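Skilley Scalp & Beard – Frequently Asked Questions
Last updated February 21, 2018
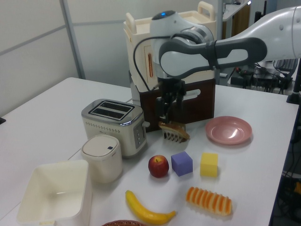 Toy bread, a two-slot toaster and a crate on the table.

Which of your products should I start with?
If your scalp itches, the Pramix Scalp Oil. If your beard itches, the Didwood Beard Balm. If everything itches, please see a doctor before you see our checkout page.

How much scalp oil do I use?
Less than you think. Four or five drops, parted through with your fingertips and left for an hour before you shampoo. The people who write to tell us the oil is greasy have usually poured it on like salad dressing.

Can I leave it in overnight?
You can. Put an old towel on the pillow. We do not refund pillowcases, and we have been asked.

Will the oil make my hair grow back?
No. It softens flakes and makes a dry scalp more comfortable. Anyone who promises you a full head of hair for the price of lunch is selling something, and so are we, but ours is scalp oil.

What does the Didwood balm smell like?
Cedar, mostly, with a little smoke. One customer compared it to a hardware store, and meant it kindly – we think. There is also an unscented version for people who share an office.

Is the balm supposed to be grainy?
Shea butter goes grainy when it warms up and cools down slowly, often in the back of a delivery truck. It works the same. Rub it between your palms until the grains melt, or stand the closed tin in warm water for a few minutes and then put it in the fridge.

Are your products vegan?
The scalp oil is. The balm contains beeswax, and we have not found a substitute that doesn't feel like candle.

I have a nut allergy. Is anything safe for me?
Both products contain sweet almond oil, so please skip them. A nut-free oil is planned for April. It was also planned for last April.

How long does a bottle keep?
11 months after opening, with the cap on and out of direct sun. A windowsill is the worst spot in the house and also where most of them end up.

Who makes all this?
We do, in batches of 300 tins and 1,000 bottles. Labels are printed by Lương, a small print shop that has twice caught us misspelling "moisturizing."

Can I return something I've opened?
Yes, once, within 30 days of delivery. Send us your order number and a line about what went wrong. "Wife hates it" is a complete answer.

Do you ship abroad?
Canada only for now. Allow two weeks, and a bit more if customs wants to smell the balm.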